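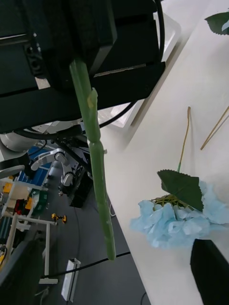
Rosario Longo asked the first question of the afternoon, before the opening remarks were over: why would anyone teach a machine to handle flowers when there are so many boxes in the world to move? The reply from the Briment staff was that boxes keep their shape. Stems bend and petals fold, and an arm that can deal with both should be better prepared for the soft and awkward goods that its customers ship every day.

The exchange set the tone for the open day held by Briment on 11/08/2023 at its workshop in Fanen. The event was intended for local employers, teachers and residents, and more than 18 organizations sent someone to attend. Guests were received in small groups, and each group spent time at the worktable before moving on to a talk about training and hiring.

Sandro Gatti welcomed the guests on behalf of Briment. He said that the workshop had been closed to the public since it moved to its present building, and that many neighbors had asked what was going on inside. "We would like people to see ordinary work, including the slow parts," he said. He added that the company has no plans to sell the flower task as a product and that it is used to test how two arms share a table.

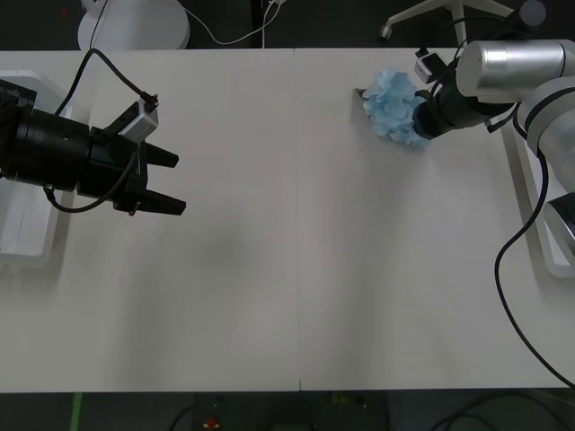
Questions about safety and job losses took up much of the discussion that followed. Mr. Gatti said that the company's partners are looking for help with tasks that are hard to staff, such as late packing shifts, and that people would continue to set up and check the work. Several guests wanted to know how the arms tell where to close their grippers. Staff pointed to the small camera mounted above each one, and explained that a single view is of little use with something as soft and crumpled as the light blue item held by the arm on the right. They said that the views are compared with those from fixed cameras nearby. A teacher asked whether students could work with the recordings, and Briment agreed to look into the request.

A second part of the program was led by Bortolotti, which supplies packing services in the area and has followed the project since July. Its representatives described the problems they meet with thin wrapping, loose leaves and items that catch on one another. They also said, in answer to a question from the floor, that they have made no decision on buying equipment.
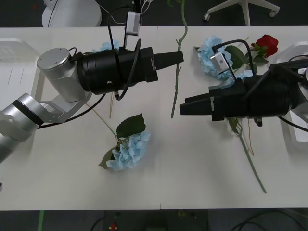
Two robot arms above artificial flowers, including blue hydrangeas and a red rose, at the Briment open day in Fanen.

The day closed with the presentation of Giveo, a training course for adults who wish to learn the basics of running and maintaining robot arms. The course will last 11 weeks and will be taught in the evening, with 4 places set aside for people who are out of work. No earlier experience is required. Application forms are available at the Briment front desk, and completed forms may be returned there in person or by mail.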